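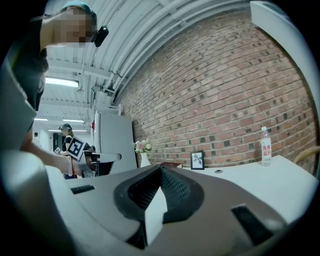
# The Brick Wall Room, Laryea Building

The long room at the back of the Laryea building has had a few lives. Before we took it over it was a storeroom for Retex, and the brick wall was hidden behind shelving for most of that time. The shelving went in August and we have been moving in bit by bit ever since. This page is for members who haven't been by yet and for anyone thinking of booking a bench.

There's a single photo so far, at the top. The notes under it go through the parts of the room people ask about most. More photos will be added as the other corners get finished.

## The wall

Red brick with grey mortar. We talked about painting it white to match the tables and decided to leave it. Christos Panagiotou brushed it down and sealed the lower part, where the old shelf brackets had left dust and loose mortar. Please don't drill into it. If you want something hung, ask and we'll use the rail on the opposite side.

## The long table

White, and set along the foot of the brick wall. It's for shared work, so clear your things off when you leave. Projects that need to stay out overnight go on the grey desks, with your name on a piece of tape.

## The fridge

Tall and white, at the end of the brick wall. It came from Gifty Arthur's old office and cost us nothing except the van. Label your food. Anything without a name gets thrown out at the end of the month. Glue, resin and paint don't go in it, even sealed.

## Ceiling and lights

The pipes and ducts are white and run along the top of the wall. They belong to the building, so nothing gets tied to them or hung from them.

The lights are fluorescent panels in a row toward the far end. They're on two switches, both beside the door. If you're the only one working, please use just the near switch. Colour matching is better done by day at the front of the building, as the panels lean a little green.

## Desks

Grey tops, dark underneath. Iddrisu Sarpong bought them from the Stoko clearance for $500 the lot, delivery included. A couple of the legs were bent and have been straightened. If yours rocks, there's a tin of felt pads on the windowsill in the front office.

## Still to do

- Second coat of sealer on the upper brick
- A proper coat rack near the door
- Replace the worn mat in the front hall
- Label the breakers (Yayra Gyamfi has the list)
- Move the last 15 Nolto crates to the basement

## Booking

Benches are $5 a half day for members. The room opens at 9 a.m. and the building locks itself at 10 p.m., so pack up a few minutes before that. The side entrance code is changed every month and is sent out with the newsletter.

For a key, or to store anything larger than a suitcase, write to Senyo Kwofie at the front office or leave a note in box 1734 in the lobby. Bikes stay outside in the rack by the loading bay.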